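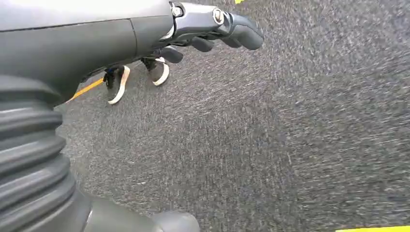 A grey hand, pointing over the floor.

Opinion > Everyday Life > Manners
Filed under: Grumbles

I have been thanked 11 times this week by my bank, and not once by a person. The emails come from Pridano, signed "Wendy Lockwood", and I have begun to feel I know her. She is delighted by my feedback. She is sorry to see I haven't finished the survey, which takes up to 5 minutes and wants to know how likely I am to recommend a standing order to a friend.

My grandfather, who ran a hardware shop, thanked customers by grunting and rounding the bill down. You knew where you were with a grunt. It could also be withheld, and in the case of the minister it was, for years.

Now gratitude arrives before I have done anything to earn it. Kaewsai thanked me for my patience while I was swearing at their hold music — a pan-pipe number, if you're wondering. I was 472nd in the queue.

I don't ask for much. A nod would do, or a little silence after I buy socks. I wrote to Wendy to say so, and she has thanked me for getting in touch.

Murdo Hepburn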